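Kitchen notes: fruit drinks for the hot weeks

Aug 3, 2021

Dear readers,

Many of you wrote to us after the last newsletter and asked for more cold drinks without much sugar. I collected the letters, 49 of them, and tried several of the ideas in my kitchen in Florkstead. In this item I want to write about fruit which is a little too ripe, and how to use it before it must be thrown away.
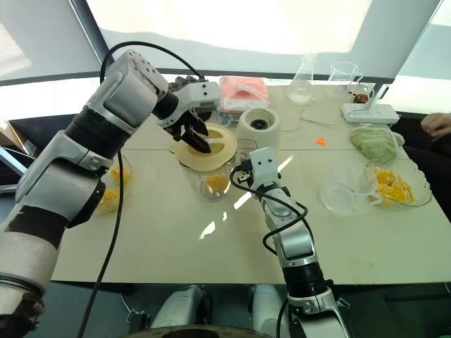
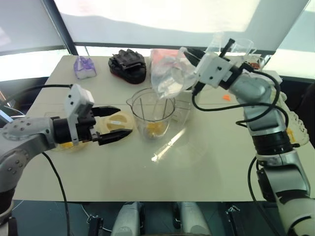 Ripe fruit is sweeter than fruit which is still firm, and for this reason it is very good for blending. In the market in Durholm the sellers put the soft fruit in a separate box in the late afternoon, and the price is often half. I buy one bag, wash everything at home and cut it the same evening. Fruit cut in chunks, like the orange pieces at the bottom of the blender jar in the first picture, is easier for the blades than big halves. I fill the jar only to the middle, add a small glass of cold water and press the lid well before I start. If the mixture does not move, I stop the machine, stir with a long spoon and add a little more water.

The recipe which was asked for most often is the melon and mint drink from our March issue. You need 381 grams of melon without the skin (a reader from Hanness sent me this exact number, and I have kept it with respect), the juice of one lime and 10 leaves of mint. Blend the melon with the juice first. The mint comes at the end, for a few seconds only, or the drink becomes bitter and takes a colour which is not so nice. A pinch of salt is also good – please try it once, even if it sounds strange.

If you have more fruit than you can drink, freeze it. Lay the pieces on a flat tray so that they do not touch, and put them in a bag when they are hard. In my freezer they stay good until the winter, but the berries lose their shape. For a thick drink, use half frozen and half fresh fruit. Old blenders do not like ice, and mine began to smell of burning when I gave it only frozen peaches. So now I let them stand on the table for a short time before.

Two readers asked if they can use the skin of the peach. Yes, if you wash it well, but the drink will have small pieces in it, and children often do not like this. A simple sieve will help.

For the next newsletter I would like to write about cold soups. If your family has a recipe with cucumber or beetroot, please send it to the usual address, with the amounts in grams if possible.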